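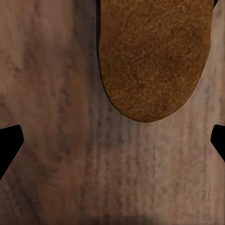
Why do my demos look fine while I'm driving and then train into a policy that shoves everything off the table? A reader in Purkoldale sent me that after the June post, and oh boy, I've been there!

My guess is the approach. When you're teleoperating in the simulator it's so tempting to swoop in and fix your aim at the last second (I did it for weeks). Try this for your next batch in Clindo:

Open the gripper all the way before you move.

Line up using the wrist view, and keep the thing you want to grab between the two fingers as you come in.

Stop for a beat. Then close, slowly.

Lift straight up, hold, and only then hit save.

If you bump something, toss that demo and start over. I kept 10 messy ones in my first set and the arm learned every one of my twitches!

Start with 6 clean runs from the same spot, train, watch what it does, then begin moving the object. Nigam users, the record toggle is under Session.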